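Plesby Kart Circuit - Timing and Race Control Upgrade
Progress report to the Koppel Motorsport Fund, second reporting period
Prepared by Kadri Kalniņš, project lead

1. Status

The project is on schedule for the timing loops and one month behind on the marshaling light panels. Spending is within the approved budget. No change to the scope is requested in this period.

2. Timing loops

All three loops on the full layout have been cut in and sealed: start/finish, the exit of the hairpin, and pit entry. The old start/finish loop was left in place as a backup and can be switched in from race control. The new decoder was run in parallel with the old one during the April club meeting. Over the meeting it logged 836 lap crossings. The old decoder missed 13 of these, all in the rental class, where the transponders are mounted higher on the kart. The mounting height has now been written into the technical rules for that class.

The pit entry loop picked up false crossings from karts parked close to the fence on the paddock side. The parking line was moved back and the loop gain was reduced. The fault did not return in the next two practice sessions, but it will be checked again with a full paddock in May.

3. Light panels

The supplier, Ravuveck, delivered the first batch of panels late and with the wrong mounting plates. Correct plates have been received. Panels are installed at posts 1 to 5. Posts 6 to 9 still use flags only, and the race director has kept full flag cover at every post until the system is complete.

Power and data to the far side of the circuit needed 600 meters of new cable. The trench was dug along the inside of the service road to avoid the drainage run at the back straight. One road crossing had to be dug twice after the first duct was crushed by a delivery truck.
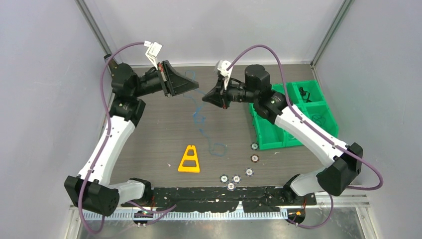

The panels are controlled from a single desk in the race control room. Each post can be set alone, or all posts can be set to yellow or red with one switch. The delay between the desk and the panels was measured at post 5 and was within the limit in the specification. The same test will be repeated at post 9 - the longest cable run - before sign-off.

4. Training

Two evening sessions were held for timekeepers and post marshals. The course can take up to 40 people; the second session was full and a third has been added. The written procedure for loss of power was revised after the first session, as the original text did not say who orders the return to flags.

5. Budget

The cable work cost more than planned because of the second road crossing. The difference was met from the contingency line. The retention on the Ravuveck contract has not been released. The sponsorship payment from Bovitum has been received in full and is shown separately in the attached accounts.

6. Risks

The main risk is the date of the second panel batch. If it slips past the end of May, the regional round in June will be run under flags, with timing on the new system only. The organizing club has been told and accepts this.

7. Next period

- Install and test panels at posts 6 to 9
- Repeat the pit entry loop check with a full paddock
- Hold the third training session
- Remove the old decoder from service, keeping the backup loop
- Submit the final cable route drawing to the landowner

The next report will be sent after the regional round, together with the timing logs from that meeting.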